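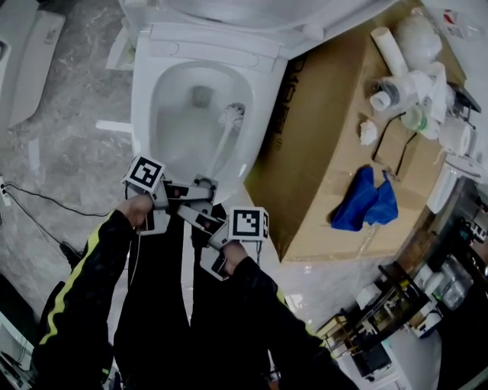 # Skyrme hand-held grippers (pair)

**£1,414 the pair, marker cubes included. In stock at Lolberg.**

Page updated 10 February 2025

The question I get most, from customers and from my own family, is whether a robot can clean the toilet yet. Short answer: no, not in your bathroom, not while you're at work, and not for any money I'd let you spend. Longer answer: bits of it, sometimes, if the bathroom is one it's seen plenty of and the brush is where it expects the brush to be. I sell equipment for the people trying to shift that answer along, and the Skyrme is the piece I sell most of.

It's a gripper with no robot behind it. You hold one in each hand and do the job yourself with its fingers in place of your own, and you end up with a recording of a chore done by something shaped like the end of a robot arm. Do that enough times, in enough different homes, and you've got something to train on. If you already run a collection programme you know all this and can skip to the kit list.

## What I use mine for

I keep a demo pair at Lolberg and I use them on proper chores, mainly because I got fed up with seeing grippers shown off on foam blocks. Washing up, folding tea towels, wiping down a worktop, hanging up coats, the loo. I've got 50 chores on my list now and I'm still adding to it (suggestions welcome, though I'm leaving the oven until somebody braver turns up).

The loo is the one that sells them! It's such an ordinary job, and it asks for a lot. The handle is thin and sits at whatever angle it fancies. The bowl is curved everywhere and glossy with it, so what the camera sees shifts every time you move. You need to press hard enough for the bristles to do something and gently enough that you don't lose your grip. And half the work happens under the rim, where you can't see what you're doing anyway - you go by feel, and a machine needs some sort of feel to go by as well.

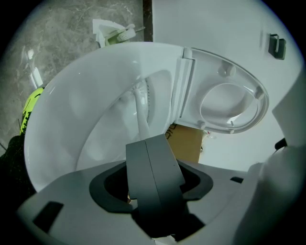
*Skyrme at the loo, from the gripper's own camera. Brush in the bowl, lid up.*

I like a view from the gripper for this sort of job. From head height you get the whole room and both hands, so you know where everything is, but the closer view is the one with the bristle head and the inside of the bowl in it. If you can only afford to store one of the two I'd keep the gripper's, and I'd grumble about it. Keep both if you can.

## So how close are we?

Since you've read this far, my own opinion, which you can take or leave.

Picking things up and putting them somewhere is getting decent. If you want cups moved from a table to a tray, there are arms that will do it all afternoon with the odd drop. On a shop floor, where the shelf is always the same height and the boxes all come from the same place, I'd say parts of the job are ready now, provided somebody is about to sort out the jams.

Folding is patchy. I've watched it go beautifully and I've watched the same arm spend ages patting a pillowcase.

Wiping and scrubbing are further off than people think. Moving a cloth about is easy enough. Knowing when the thing is clean, that's the trouble, and most of the recordings I've been sent to look at stop when the person got bored. If you're collecting cleaning data, please record the state of the surface before and after. It costs you a few seconds and you'll be glad of it in November when somebody asks which of your takes were any good.

Bathrooms as a whole are the hardest room, to my mind. They're small, there's always something on the floor, everything is white, and it's the one place you really don't want a mistake carried through to the next room on the same gripper. I'd put a bathroom robot for ordinary homes well after a kitchen one. I'd love to be wrong, because I hate doing mine.

## What's good about the Skyrme

- **Jointed fingers.** They cope with a thin handle better than the older Vallau parallel jaws I used to stock. You can roll a brush handle a little without letting go, and that matters more than I expected.
- **Marker cubes on top.** White with black patterns, one for each gripper. They stay in view of a head camera through most two-handed work, and you can bring both grippers close together in front of you without much bother.
- **Flat base plate.** Easy to wipe down, which you'll want after bathroom work.
- **Spares.** I carry fingers, cubes and trigger springs, and I'll post them the same day if you email before lunch.

## What's not so good

Your wrists will know about it. I can do a solid morning and then I want a long sit-down. People with smaller hands find the trigger a stretch, and the short-reach trigger (sold separately, sorry) helps a lot.

The cubes show every splash. A dirty marker is a marker the software can't read, so wipe them between takes. I keep a cloth in my back pocket.

They're also a bit bulky for tight spots. Behind the cistern is a squeeze, and I've given up on the back of the airing cupboard.

And one for the cleaners among you: the grippers are splash resistant and that's all. Don't dunk them. Bleach will dull the finger pads, so rinse the pads in plain water afterwards and let them dry before they go back in the case. I've replaced enough pads to be a bore on the subject.

## In the case

- 2 Skyrme grippers
- Marker cubes, fitted
- Spare finger pads
- Charging lead
- Hex key (tape it to the lid, you'll lose it)
- Printed set-up sheet, which I rewrote because the original was dreadful

You'll need your own head camera and something to record on. The Verkow recorder works nicely and I stock it. Plenty of customers use a laptop in a rucksack and get on fine. Gloves aren't included either, so pick a pair thin enough to feel the trigger through.

## How they've held up

My demo pair has done nearly 3,000 recordings. In that time I've changed the pads more than once, swapped a trigger spring, and glued a cube back on after it met a door frame. The joints have a touch more play than when new. I'd still send them out on loan tomorrow, and quite often I do.

## Things people ask before buying

**Will the recordings work with my robot arm?**
If your arm can carry the matching Skyrme fingers, yes, and that's how most people do it. With a different hand on the end you're into guesswork and I won't promise anything.

**Can I buy just one?**
You can, but email me first. Most chores want two hands - even the loo, once you count the lid - and adding the second later means matching it up again, which is fiddly.

**Do I need to tidy the room first?**
Please don't, at least not much. Leave the box on the floor and the cable where it is, so long as you won't trip. A robot that has only ever met tidy bathrooms isn't going to be much use in mine.

**Can I try before I buy?**
Yes. Come to Lolberg and have a go, or ask for the loan pair. You pay the postage both ways and I knock it off the price if you keep them. Bring your own toilet brush if you're fussy about that kind of thing.

Orders and loans both go through the form at the foot of the page. Tell me which chore you're starting with and I'll put the right pads in.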